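Shop Notes: Rear Subframe Update

The Figueroa chassis came back from Tustgate in February with the rear subframe tacked but not fully welded. Checking it on the surface plate showed the left pickup point 2 mm low. The tacks were ground out, the bracket was reset against the jig, and both sides were welded in short passes to limit heat pull. A second check put the two pickup points level.

Bare weight of the tub with the subframe attached is now 461 pounds. The Jomik coilovers are on hand. Spring rates have not been settled and will wait until the car can be weighed on all four corners with the engine and a half tank of fuel.
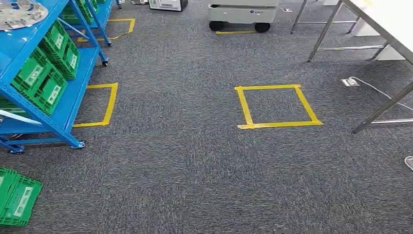 Corner weights mean little unless the four scale pads sit level and return to the same spots each time. The pads will be shimmed with thin vinyl tile and leveled in pairs, front first. Spots should be marked before the car is rolled on. Bright yellow tape shows up well on dark gray carpet, and a square with the strips overlapped at the corners is enough of an outline.

The Puduver gearbox mount is next. The plate is drawn and will be cut from quarter-inch steel, with 48 mm between bolt centers.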